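4.2. Sesión de demostración con público

La segunda parte del estudio se llevó a cabo durante la jornada de puertas abiertas que el laboratorio de Iseritz organiza en mayo. A diferencia de las sesiones internas descritas en el apartado 4.1, en este caso los participantes no tenían relación con el grupo y la mayoría no había manejado nunca una pinza instrumentada. El objetivo era comprobar si las demostraciones recogidas en esas condiciones, con explicaciones breves e interrupciones frecuentes, podían incorporarse al conjunto de entrenamiento sin un filtrado manual previo.

La tarea elegida fue la manipulación de piezas de tela sobre una mesa. Cada visitante recibía una explicación de 2 minutos a cargo de Efe Garba o de Latrice Villanueva, hacía un ensayo libre y después repetía la tarea 5 veces. No se corrigió la postura ni la forma de sujetar la herramienta, salvo cuando el visitante tapaba la cámara con la mano. Las instrucciones se dieron siempre de viva voz y con el mismo guion, que se reproduce en el anexo B.

En total se registraron 400 demostraciones. Se descartaron las que el propio visitante pidió repetir y aquellas en las que intervino un segundo visitante, cosa habitual en los grupos familiares. El resto se conservó íntegro, incluidos los intentos fallidos, que se etiquetaron como tales al terminar cada turno. La etiqueta la asignaba la persona que atendía la mesa y la revisaba después Tobias Pruitt a partir de la grabación. 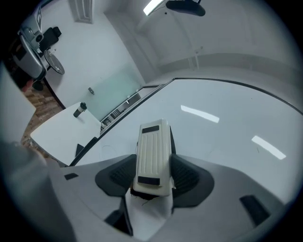 Figura 7. Pinza derecha y tela junto a la mesa de trabajo, vistas desde la cámara de la herramienta.

El criterio de éxito fue el mismo que en las sesiones internas: la tela debía quedar extendida dentro de la zona marcada en el guion, sin que ninguna esquina quedara doblada hacia dentro. Los casos dudosos se resolvieron por acuerdo entre dos revisores. Cuando no hubo acuerdo, la demostración se contó como fallida.

La diferencia más clara con respecto a las sesiones internas se observó en la fase de agarre. Los visitantes tendían a cerrar la pinza antes de que las dos caras estuvieran a la altura del borde de la tela, y en consecuencia cogían poco material o ninguno. Casi todos corregían el gesto por su cuenta en el segundo o tercer intento. La fase de extendido, en cambio, resultó muy parecida en ambos grupos, tanto en duración como en trayectoria.

También se anotaron las preguntas del público. Las más repetidas se referían a la fuerza de la pinza y al número de ejemplos necesarios para que el sistema aprendiera la tarea. A esta última se respondía con el tamaño del conjunto interno, 3052 demostraciones, aclarando que la cifra depende mucho de la variedad de las telas. Varios asistentes preguntaron si podían traer prendas propias. No se permitió, para mantener constante el material, aunque la propuesta se tendrá en cuenta en la próxima edición.

Dos limitaciones afectan a estos datos. La primera es la iluminación: no se modificó la luz de la sala durante la jornada, y los reflejos sobre el tablero dificultaron en ocasiones el seguimiento visual del borde de la tela. La segunda es el orden de los turnos. Los visitantes que esperaban veían trabajar a los anteriores, de modo que los últimos partían con cierta ventaja. Esperanza Begay anotó la hora de entrada de cada persona, lo que permite incluir este factor en el análisis del apartado 5.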